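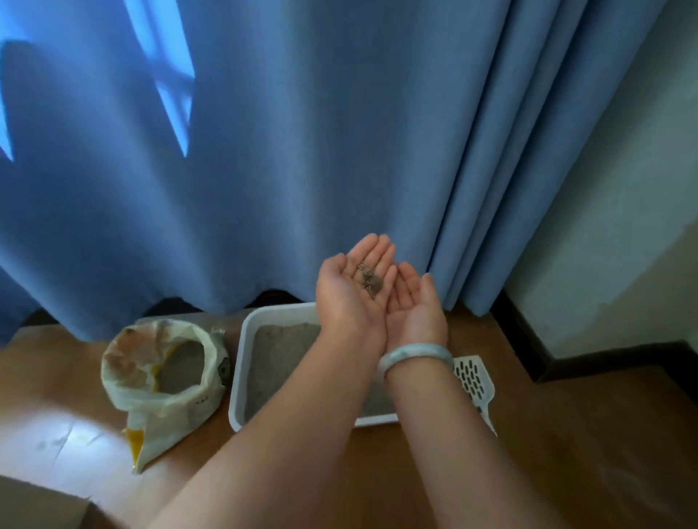

Sinéad Flanagan
Rustdale Companion Animal Group
Published online July 15, 2025

3.2 Litter texture and handling

Owners in the first survey described litter mostly by feel. They used words such as sandy, sharp, dusty and soft, and they did not always mean the same thing by them. For the home visits we therefore asked each owner to take a little litter from the tray in bare hands before answering the texture questions. Figure 1 shows grains held on the fingers and upper palm, with the litter box on the floor behind. Loose grains and a denser clump can be seen together, and both were scored when they occurred in the same handful.

Figure 1. Cat litter held over the litter box for texture scoring. A perforated scoop lies on the floor to the right.

The visits took place in June and covered 134 homes. Each owner rated the litter on a scale from 1 to 5 for grain size, hardness, dust and how easily it stuck to the skin. Ratings were made before the box was next cleaned. Owners who did not want to touch the litter filled in the rest of the form and were left out of the texture scores.

Grain size gave the least trouble. Most people agreed with the visitor's own rating, and differences were seldom more than one point. Hardness was less steady. A clump that one person called hard was called crumbly by another in the same household, often depending on whether it had been pressed between the fingers or only rolled on the palm. We changed the wording on the form after the first week and asked everyone to press once with the thumb.

Dust was scored by looking at the skin after the grains had been tipped back. Color made a difference to this score. Pale dust was easy to miss on light skin, and gray or brown dust on darker skin, so the final form asked the owner to wipe the palm with a white tissue and score the tissue instead.

We did not record the slot size of the scoops in use. Several owners said that small clumps fell through and stayed in the tray, and this may have raised the number of clumps found during handling. Scoop design is taken up again in Section 4.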